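Handover planner gallery: Vundier in simulation

Every group that ships a motion planner has a gallery page, and most of them are made of the runs that looked good. I asked Divina Aquino to pull stills from the Vundier evaluation with the planner settings logged next to each one. I've written the lines myself, and I'm not on the planner team. Edgardo Evangelista is, and he has had a chance to object to all of them.

The task is a two-arm handover. One arm holds a part, the other comes in to take it, and the planner has to keep both wrists out of each other's way while they share a very small piece of air. We ran 168 episodes with 5 random seeds. The success rate is on the results page, and I'd ask you to read the definition of success before you read the rate. A grasp counts if the receiving fingers close and the part stays put for 3 seconds. Nothing in that says the part ended up where the next step needs it.

## Approach

The far arm has the red cylinder upright in its fingers and the near arm is reaching in with its gripper open, a short distance below and to the left. I like this moment better than any success clip, as it's where the planner has the least room. Note that the collision checker, Abella, knows the exact pose of everything on that table. It reads it straight out of the simulator. A camera won't be so generous.

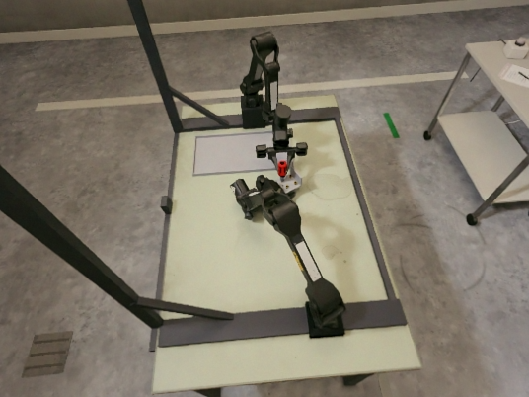 ## What the planner was given

- Full joint state for both arms, with no delay and no noise.
- The true pose of the cylinder, updated on every control tick.
- Padded collision shapes for the grippers. Wilfredo Ocampo picked the padding by hand and then left it alone for all seeds, which I appreciate.
- One cost weight that was tuned on the same start positions used for testing. I don't appreciate that.

## What I'd want before believing it

Run it again with pose estimates from Prenum in place of the true ones. The two settings share an interface, so this is a config change and a night of compute. Edgardo expects a small drop. I expect a large one, mainly at the wrist, where one gripper hides the part from the other side's view.

Log the replans too. The current build made 2,965 of them over the full set and the summary table doesn't mention it. A handover that needs that much second-guessing in a perfect world may still be fine, but people should get to see the number.

The raw logs are in the Vundier folder under May, along with Divina's script for stepping through an episode one tick at a time.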